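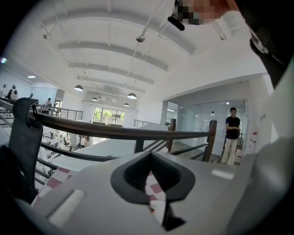
夹爪数据这一块拖到十月才算理顺,先把目前的配置和问题记下来,免得下学期接手的人再从聊天记录里翻。

课程项目的题目是用手持夹爪采集示教数据,训练一个模仿学习策略,最后部署到实验室的六轴臂上。我们组叫 Jestport,仓库也用这个名字。组里分工是硬件、采集、训练三块,我负责采集和数据清洗,训练部分只写我知道的。

硬件

手持端外壳是灰色塑料件,第三版。第一版手指根部的壁厚不够,反复开合之后出现白化,第二版加厚以后又和镜头座干涉,第三版把镜头座往后挪了 4 毫米才解决。手指开口行程 96 毫米,和机械臂末端的夹爪一致,这一点必须一致,否则训练时开口宽度要做映射,映射误差在抓软的东西时会被放大。

开口宽度不走编码器,直接由画面里手指的位置反算。好处是少一根线,坏处是标定要勤做。每次拆过手指,标定文件就作废。我有两次忘了重做,那两批数据的开口宽度整体偏大,后来统一减了一个常数,能用,但不推荐。

镜头是广角。视野大对定位有利,画面里能同时看到手指和远处的结构,特征点分布比较开。代价是画面边缘畸变明显,标定板一定要推到四个角上去拍,只在中间晃几下得到的重投影误差很好看,用起来不行。

采集地点

前期全部在实验台上采,背景是白墙和同一张桌子,策略学得很快,换个房间就失效。从第二轮开始改成换场地采集。其中一处是有上下两层的开放式空间,二层走廊有深色木扶手,扶手下面是平行的细金属横杆,往下能看到一层成排的办公桌椅。尽头是一扇分格大窗,窗外是绿叶。

这类场地对视觉里程计的影响,按我的记录整理如下。

弧形的天花梁一道接一道,纹理重复,镜头朝上时特征匹配容易错到相邻的梁上去。错位之后轨迹会出现一个很规则的跳变,长度接近梁间距,看曲线就能认出来。处理方法是在匹配阶段收紧搜索半径,同时让惯性数据的权重高一点。

磨砂玻璃隔断几乎提不出稳定的角点,后面有东西的时候更麻烦,隔着玻璃的轮廓会随视角变化。我试过给玻璃区域手工做掩膜,有效,但一个场地要花半天,不值得。

吊灯和大窗造成的曝光变化比预想的大。自动曝光打开时,从俯视转到仰视,画面会有一段过暗,这一段里跟踪丢失的概率最高。现在统一锁曝光,宁可窗户过曝。锁定值在场地中间取,不要对着窗取。

走动的人影响有限。人在画面里占的面积小,离群点剔除基本能处理掉。只有一种情况要注意:建图的时候有人长时间站着不动,会被当成静态结构写进地图,之后人走开,那一片的匹配就全错。建图尽量挑人少的时段。

采集流程

一、开机后静置半分钟,等惯性单元零偏稳定。
二、先绕场地走一圈建图,速度要慢,转弯处停一下再转。
三、回到起点检查闭环误差,超过 2 厘米就重来。
四、锁曝光,开始录示教,每条从手指全开开始。
五、每录完一组核对时间戳,图像和惯性数据差一帧以上的整组标记。

第四条是后来补的。早期有人习惯半开着手指开始,策略学到的初始动作就很乱,部署时机械臂会先原地抖几下才伸出去。

数据量

第二轮一共录了 200 条,清洗后剩 187 条。扣掉的 13 条里,多数是轨迹跳变,少数是时间戳问题,还有一条是录到一半手指卡住。清洗脚本放在仓库的 tools 目录,参数写在文件头的注释里,跳变阈值现在是相邻帧 5 厘米,这个值是按手持速度定的,换成快动作任务要放宽。

后处理用的是上一届留下的工具 Custeo,格式转换够用,可视化部分在新版依赖下跑不起来,我只修了轨迹回放,深度图那一页还是坏的。标注表的字段名沿用 Custeo 的旧格式,不要改,训练那边是按名字读的。

训练结果

只用实验台数据训练的基线,在陌生场地做 34 次抓取,成功 9 次。加入第二轮数据之后,同样的物体和摆放,成功 21 次。失败的 13 次里,有一半以上是接近阶段的高度偏低,手指先碰到桌面。我倾向于认为是标定问题,训练组认为是动作预测步长过长,目前没有定论。下一步先固定标定、只改步长跑一组,再反过来跑一组。

校内赛

十二月有一次校内展示赛,按 Gasetti 规则打分,重复性占的分数比速度高。我们的策略速度一般,重复性还可以,所以暂时不去优化速度。另一个组 Bodin 用的是遥操作采集,数据直接在机械臂上录,没有手持端到机械臂的域差,但他们只能在臂旁边采,场地换不了。两条路线哪个得分高,要看比赛当天的布置和实验室差多少。

待办

手指垫片换材料,现在的硅胶垫用久了发滑。
标定流程写成脚本,带检查,不合格不允许开始录制。
夜间场地补采一轮,目前所有数据都是白天的。
Custeo 的深度页,有空再修。
备份盘快满了,原始视频先压缩再转存,压缩参数等训练组确认。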